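Weltura's second season, and the map we were promised

December 4, 2024

Grunditz put out its winter roadmap for Weltura on Monday, and the forums took it the way they always do, with a lot of caps lock and a countdown clock. I read it twice. The second time I went through with a pen and crossed out every sentence that started with "we're exploring" or "we hope to," and I was left with a page that would fit on an index card.

What's left is this. There will be a second season. It will have a new region called the Wenham Marshes. Co-op for two players is coming to the main campaign, after launching in September for side jobs only. And the Haugland expansion, which was sold as part of the deluxe edition, is now listed under "later."

Let's take the marshes first, as that's the part everyone is excited about. The trailer is pretty. Fog, reeds, a boat you can steer. But the trailer for the first season was pretty too, and it showed a working harbor with ships you could board. What we got was a harbor with ships you could look at. Grunditz never said the boarding was cut, it simply stopped coming up. So when I see a boat in a trailer now, I want to know how far it goes and whether it turns around when it hits the edge of the swamp.

The size claim bothers me more. The new region is supposed to hold 227 points of interest. I went back through the base map and a point of interest, by the game's own count, includes benches. You sit on the bench, the icon goes gray, you get 51 coins. If most of the marshes are benches and signposts, that number means very little, and the studio could clear it up in one sentence if it wanted to.
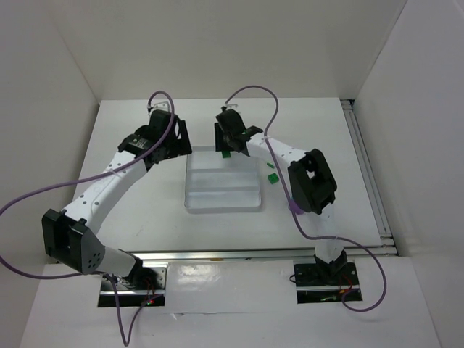 Co-op is where I'd like to be wrong. Side jobs with a friend are the most fun I've had in Weltura, even with the inventory bug that eats whatever the guest player is carrying when the host quits. That bug has been marked "known" since the week the mode came out. Opening the whole campaign to a second player means quest flags, cutscenes, vendors and saved choices all have to agree between two machines, and I haven't seen a sign that the simpler version agrees yet. The roadmap says progress will be shared "where appropriate." Who decides where that is? If I play six hours in your game and come home to find my own story hasn't moved, I'm not doing it again.

Then there's Haugland. People paid for this up front. The store page used to name a season for it, and the page now says only that it's included with your purchase. I don't think anyone is running off with the money — the studio is clearly still working, and the last three patches were good ones — but "later" is a thin thing to hand somebody who already paid. A refund option for deluxe owners would settle most of the anger. There isn't one in the roadmap, with or without my pen.

A few readers wrote in to say I was too hard on the first season, and that the price of the base game has dropped enough to forgive a lot. Maybe so. If you're coming in fresh, the northern half of the map is worth the sale price and you'll get a good long while out of it. I'd still skip the 800-coin starter pack, which gives you a horse you can buy in the second town.

For the rest of us, my advice is the same as last time. Don't preorder the season pass. Wait until somebody has taken that boat out past the reeds and posted what's there. I'll be playing the public test when it opens and will write it up in the next issue, bug list included.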